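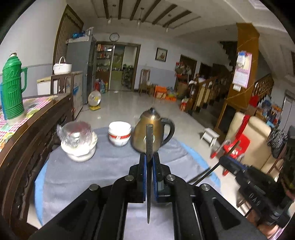 Slide 1. Electric kettle and a stack of white bowls on a round table.

August 18, 2018
By Şengül Avcı

Home | Talks | Notes | Contact

Speaker notes: Tea for many guests

(Wait until people sit. Speak slowly.)

Good afternoon. My name is Şengül and I manage the breakfast room of a guest house in Hetness. Before that I worked three years in the kitchen of the Oline, which is a ferry. Today I want to speak about how we make tea when there are many guests and only small equipment.

Slide 1. Leave it on during the introduction. Ask who in the room has a kettle at work. Ask who has cleaned it this month.

Slide 2. The water.
In Hetness the water is hard. After one week there is a white layer inside every kettle. It makes the kettle slow, and it leaves small pieces in the cup, which guests do not like. We use citric acid, 2 spoons in a full kettle, boil, wait, pour out, then boil clean water and pour that out also. On the ferry we did this never, and I am a little ashamed of it.

Slide 3. The numbers.
Last October we had a choir festival in the town. We served 400 cups in one morning. For the whole season it was 3000. Say here that I counted from the tea bag boxes, so spilled cups are included.

What I learned from the festival: the kettle was not our problem. The problem was the line. People stood in front of the hot water and thought about which tea they want. We moved the tea to a different table, before the water, and the line became short.

Slide 4. Strong tea in a pot, hot water separately.
This is how my mother does it, and many in the room will know it. You make a small pot very strong, and each person adds water as they like. Explain to those who don't know it. The strong tea is good for half an hour — after this it becomes bitter, and you should make a new one even if the pot is half full.

(If there is time: tell about Lương, our supplier, who sent us green tea by mistake and we made it the same way. Terrible. Green tea needs cooler water and no waiting.)

Slide 5. Safety.
Keep the cord behind the table. Don't fill over the line. Children's cups are filled by staff only. In Sundov, where I trained, they put the kettle in the middle of a long table and guests reached over each other. Please don't do this.

Slide 6. Questions.
Somebody will ask about big urns. Answer: yes, they are good for a large hall, but the water stands hot for hours and the tea tastes flat. I prefer several kettles, started one after another.

Remind them that the handout with the cleaning schedule is by the door.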